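Home > Food & Drink > Bottles, Jars & Other Stubborn Objects

Opening a glass soda bottle without wearing it

My brother-in-law brought back a case of soda in small glass bottles, the kind with a real cap. Every one I open foams onto the counter or chips at the lip. I have ruined 9 napkins and a decent shirt. What am I doing wrong?
Posted by figueroa_porch, Sep 3, 2026

Lenni Lindqvist
Chill it overnight and stop carrying it like a maraca. Stand it on the table and hold it high up, near the neck. Set the ring of the opener flat over the cap, catch the edge, and lift slowly. Chips come from prying sideways.
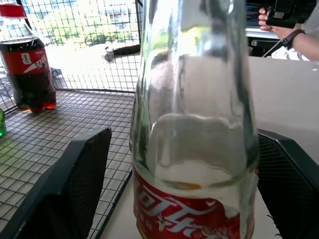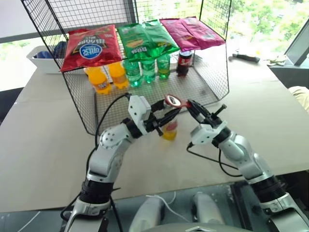

Coca-Cola bottle with the Chinese label; opener over the top in the second photo

tornville_ted
I use my belt buckle. 7 years, one chipped tooth, unrelated.

condham_k
Buy cans.

400 views | 2 shares | 3 comments
Contact | © Flestdale Help Board | Back to top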